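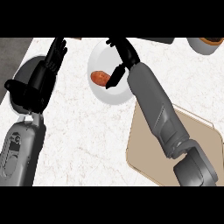 그림 5.1 대리석 조리대를 재현한 시뮬레이션 속의 양팔 로봇. 오른손 끝이 접시 위 소시지 바로 옆에 있다.

제5장 손으로 가르치기: 시연과 원격 조작

소시지 하나를 옮기는 프로그램을 직접 짜 본다고 하자. 손목을 몇 도로 기울일지, 손가락을 언제부터 오므릴지, 접시의 테두리를 어느 높이로 넘어갈지 모두 숫자로 적어야 한다. 겨우 완성해도 접시가 손바닥 너비만큼 옆으로 가 있으면 처음부터 다시 계산해야 한다. 그런데 같은 일을 옆 사람에게 시킬 때는 "이렇게 해 봐" 하고 한 번 보여 주면 그만이다. 로봇에게도 그렇게 할 수 있다면 얼마나 좋을까? 이 장은 바로 그 질문에서 출발한다. 필자들이 이 책에서 가장 쓰고 싶었던 장이기도 하다!

시연으로 로봇을 가르치는 길은 크게 두 갈래다. 하나는 사람이 로봇의 팔을 직접 붙잡고 움직이는 직접 교시이고, 다른 하나는 떨어진 자리에서 조종 장치로 로봇을 움직이는 원격 조작이다. 직접 교시는 배우기가 아주 쉽다. 관절의 힘을 풀어 놓고 팔을 원하는 곳으로 끌고 가면 관절각이 차례로 기록된다. 다만 팔이 둘이고 손가락까지 여럿이면 사정이 달라진다. 사람 손 둘로 로봇의 두 팔과 열 개 가까운 손가락을 한꺼번에 움직이기는 어렵고, 가르치는 사람의 몸이 로봇의 카메라를 가리는 일도 잦다.

원격 조작에서는 조종자의 손동작을 장갑이나 카메라로 읽어 로봇 손의 관절각으로 바꾼다. 이 변환을 리타기팅이라고 부르며 5.3절에서 자세히 다룬다. 사람 손과 로봇 손은 마디 길이도, 엄지가 붙은 자리도 다르다. 그래서 관절각을 그대로 베끼면 손 모양은 비슷한데 정작 손가락 끝이 서로 만나지 않는 일이 생긴다. 엄지와 검지로 작은 물건을 집으려면 손 모양보다 두 손끝 사이의 거리를 맞추는 편이 낫다. 처음 이 차이를 눈으로 확인하면 꽤 신이 난다. 변환식의 항 하나를 바꿨을 뿐인데 헛손질만 하던 손이 제법 그럴듯하게 물건을 집으니 말이다.

이 장에서는 실습 환경 Reruren을 쓴다. 두 팔과 여러 손가락을 갖춘 로봇, 그리고 부엌 조리대가 들어 있는 시뮬레이터로, 조종 기록은 모두 Filevex 형식의 파일로 저장된다. 시뮬레이션에서 연습하면 접시를 깨뜨릴 걱정이 없고, 실패한 장면으로 몇 번이고 되돌아갈 수 있다. 물체의 자리를 바꾸는 데에도 명령 한 줄이면 된다. 대신 접촉의 느낌은 약하다. 조종자는 손끝에 전해지는 저항 없이 화면만 보고 언제 잡혔는지를 판단해야 하므로, 초보자는 대개 손가락을 지나치게 깊이 오므린다.
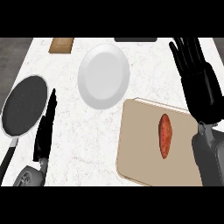 조종을 시작하기 전에 먼저 과제를 말로 적어 보기 바란다. "재료를 접시로 옮긴다"라고만 적으면 부족하다. 어느 손을 쓰는지, 어느 쪽에서 다가가는지, 무엇을 보고 끝났다고 할지가 빠져 있다. 같은 과제를 두 사람이 시연할 때 한 사람은 위에서 집고 다른 사람은 옆에서 밀어 집는다면, 학습된 정책은 두 방법의 중간쯤 되는 어정쩡한 동작을 내놓기도 한다. 이 현상은 5.5절에서 확률 분포의 봉우리가 둘인 경우로 다시 설명한다.

쉬고 있는 손도 잊지 말자. 오른손으로 일하는 동안 왼손은 할 일이 없어 보이지만, 왼손의 자세 역시 한 시점도 빠짐없이 기록된다. 조종자가 무심코 왼손을 흔들면 로봇은 그 흔들림까지 배운다. 우리 실습실에서는 쉬는 손의 위치를 미리 정해 두고, 시연을 시작할 때마다 그 자세로 돌아오게 한다.

시연은 얼마나 모아야 할까? Prillevport 실습 과정에서 백재훈과 Tonantzin Esquivel이 같은 집기 과제를 가르쳤을 때, 첫 시연 묶음은 41개였다. 물체가 늘 같은 자리에 있을 때는 이것으로도 꽤 잘 움직였지만, 도마의 각도를 조금 돌려 놓자 손이 엉뚱한 곳으로 내려갔다. 두 사람은 개수를 무작정 늘리지 않고 물체의 위치와 각도를 골고루 바꾸어 가며 다시 모았다. 나중에 공개한 묶음은 약 2,000개에 이르지만, 성능이 가장 크게 오른 것은 배치를 바꾸기 시작한 초반이었다. 독자 여러분도 실습 5-2에서 이 변화를 직접 볼 수 있다. 기대해도 좋다!

한 번의 시연은 30초를 넘기지 않도록 한다. 길어지면 망설이는 구간이 섞이고, 망설임도 그대로 학습된다. 잘못 집었을 때는 곧바로 지우지 말고 따로 보관해 두자. 실수에서 빠져나오는 동작은 5.6절의 교정 시연에서 귀한 재료가 된다.

이 장을 읽기 전에 3장의 순기구학과 4장의 좌표 변환을 훑어 두면 좋다. 5.1절과 5.2절은 직접 교시를, 5.3절과 5.4절은 원격 조작을 다루고, 나머지 절에서는 모은 기록으로 정책을 학습시킨다.

생각해 볼 거리
도마 위의 재료를 집어 접시에 놓는 과제를 동료에게 글로만 설명해 보자. 동료가 되묻는 내용을 모두 적어 두었다가, 그 가운데 시연 기록에 저절로 담기는 정보와 그렇지 않은 정보를 나누어 보라. 이 목록은 실습 5-1에서 다시 쓴다.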